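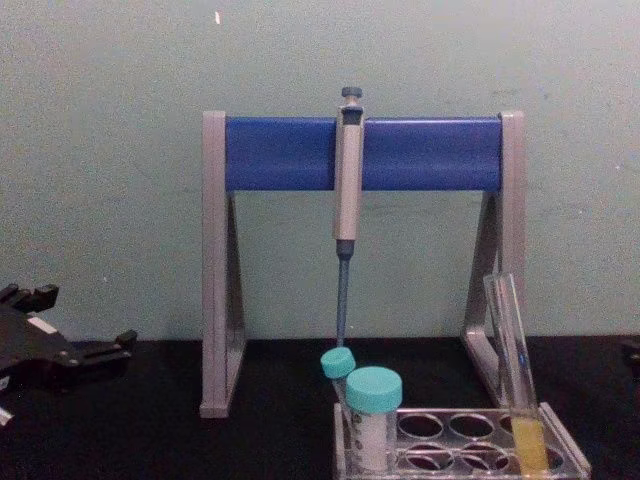 Bench Equipment Gallery: Liquid Handling

The Jugah Teaching Laboratory maintains a gallery of the equipment provided at its shared benches. The pages are intended for incoming students and visiting staff who wish to become familiar with the room before their first session. This section covers pipette stands and tube racks. It was prepared by Nathalie Li and reviewed by Geert Jansen in June.

Pipettes are to be returned to the stand whenever they are not in use. They should hang vertically, with the plunger at the top and without a disposable tip. A pipette may not be laid flat on the bench while liquid remains in the tip. Capped tubes are kept upright in a rack, and caps are to stay closed until the sample is required.

The laboratory is open to registered users from 8 a.m. Users are asked to leave the bench clear at the end of each session and to report any damaged stand or rack to the laboratory office.

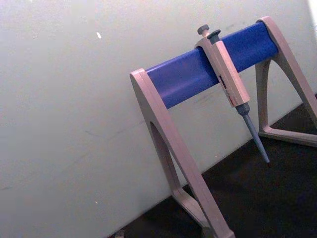

Pipette stand with blue crossbar and a single-channel micropipette, stored plunger end up.

Requests for additional stands should be addressed to Wiremu Trevaskis, Equipment Coordinator. Centrifuges and balances are presented in the next section of the gallery.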